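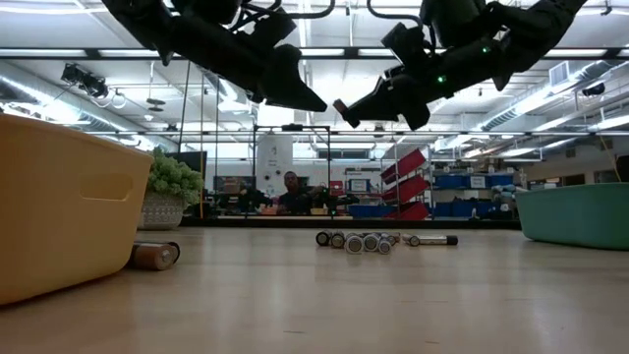 Stostholm, February

Staff Discussion Board: Rehabilitation and Sports Medicine
Topic: Return to running after hamstring strain, proposed change to the clinic protocol

C.Seixas
Moderator

Colleagues are invited to comment on the proposed revision to section 4 of the outpatient hamstring protocol. The current text allows a patient to resume straight-line running once walking is free of pain and a single-leg bridge can be held for 30 seconds on the injured side. The revision would add a strength comparison between the two legs. Comments will be collected until the end of the month and passed to Dr. Kurtuluş for the final wording.

sbastos_pt

I support the revision. Our present criteria say very little about strength when the muscle is lengthened, and that is the position in which most of my patients report their original injury. A patient may walk well and hold a bridge and still be unprepared for a full stride.

I would ask that the test be performed on the Sorley bench in both gyms, so that results from one site can be read at the other.

L_Sequeira

I do not support it as written. The wording would hold back patients with mild strains who are ready to jog at low speed. Slow running is part of treatment in these cases, and a delay has its own cost in fitness and confidence. I would prefer that the strength comparison be required before sprinting, with the jogging criteria left as they are.

There is also the matter of access. The Rocha building has no bench at present, and patients seen there would need a second appointment.

sbastos_pt

With respect to Mr. Sequeira, "mild" is doing a great deal of work in that argument. We grade by examination in most cases, and two of us can examine the same thigh and disagree. The second appointment is a fair objection and I have no answer to it.

ccoelho
Records and Audit

For reference, the clinic audit covers 506 hamstring referrals. Time to first run was entered in almost all of them, but running speed was not. The audit therefore cannot settle whether early jogging carries a different risk from early sprinting. If the protocol is to separate the two, the Prendex intake form will need a new field.

L_Sequeira

Thank you, that is useful. I would accept a pain limit during jogging, stated plainly, in place of the bench test at that stage.

S_Kurtulus

I am inclined toward two stages, as Mr. Sequeira suggests, with the comparison moved to the sprinting stage. I remain unwilling to drop the bridge hold. Ms. Bastos, please send me your preferred wording for the lengthened position, including hip angle.

sbastos_pt

I will send it. I would like my reservation about the jogging stage recorded.

C.Seixas
Moderator

Recorded. The thread remains open. Please keep questions about calf injuries to the separate topic, where page 7 of the draft is attached.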